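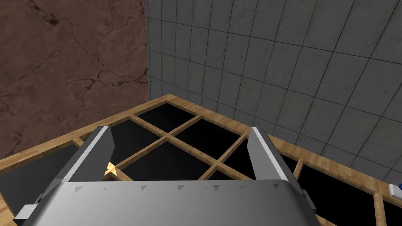 Chapter 10
What an Average Hides

Most of us meet the average in school and never question it again. This chapter asks you to start. In June, the town of Fostalness reported that its households used a mean of 1505 gallons of water a week. The local paper called this "typical." Yulan Tian, who had the full records, found that very few homes came anywhere near it.

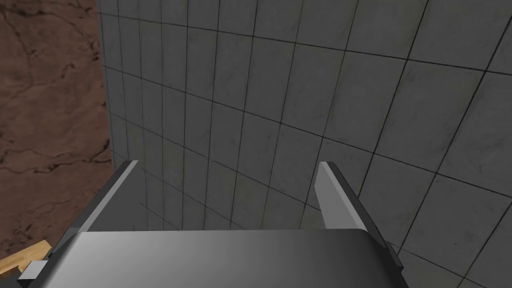

KEY TERMS
mean, median, spread, outlier, rounding

A mean is easy to work out and easy to abuse. One home in the Fostalness records used 2742 gallons and another used 587. Add them, halve the total, and you have described neither family.

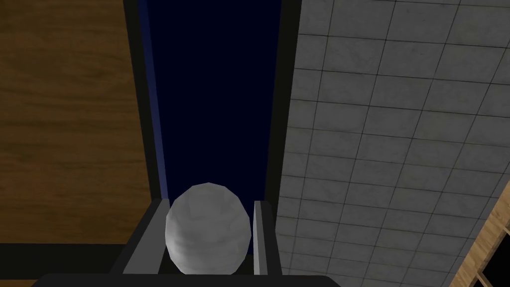 Defenders of the mean say that every summary leaves something out. Fair enough, but we should ask what was left out and who chose. Call the faceted white ball a sphere and most people will let it pass, though its sides are flat and it looks a little taller than it is wide. The word is good enough for talk - it would be a poor start for working out a volume. "Typical" deserves the same suspicion.

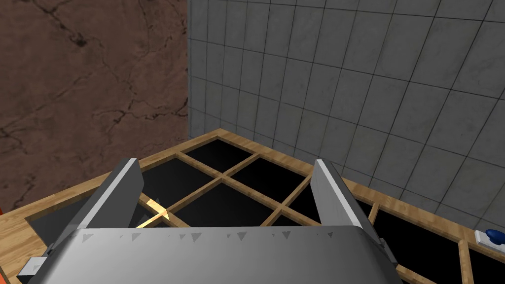
10.1 The Median Is Not a Cure

Cormac McGrath once urged the water board to switch to medians and be done with it. We doubt that would have helped. A median ignores how far the heaviest users sit from everyone else, and those users were the board's whole problem.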